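Folding the green cloth: what we learned and what we doubt
Fendeo project report, section 4

Our guide for the unit claimed that any small soft item can be folded flat if you find two corners first. We weren't convinced. The Lemma method was written for towels, and a towel has four corners and lies down when you ask it to. Our dark green piece is fuzzy and thick, and it doesn't hold a crease well. We gave it 11 tries and wrote down the starting shape each time.

The guide says to look for a landmark before touching anything. The only one we trusted was the bright green part, because dark folds on dark fabric all look alike. 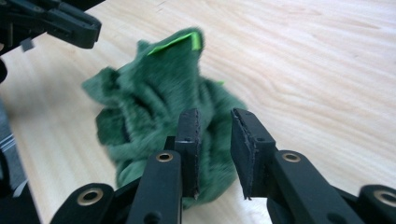
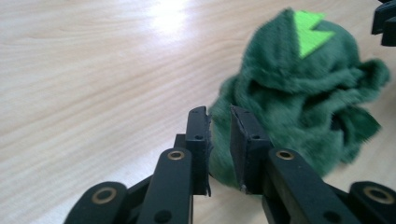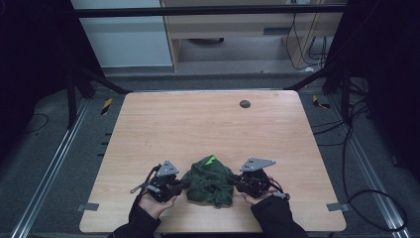 Figure 1. The green fabric in a bunched state on the wooden table, three views.

Even with the landmark, we disagreed about which way was up in 2 of the tries. The bright part tells you where one bit of the fabric is. It says very little about the rest, which may be tucked under or doubled over. The guide treats these as the same problem, and we think that is a mistake.

We also question the scoring. A fold got full marks if the outline was neat from above, so a lump hidden inside cost nothing. Our best score was 59, for a fold that none of us would put in a drawer.

We would like to repeat this in September with a thinner cloth and a score that includes height. Until then we would not recommend the method for anything fuzzy.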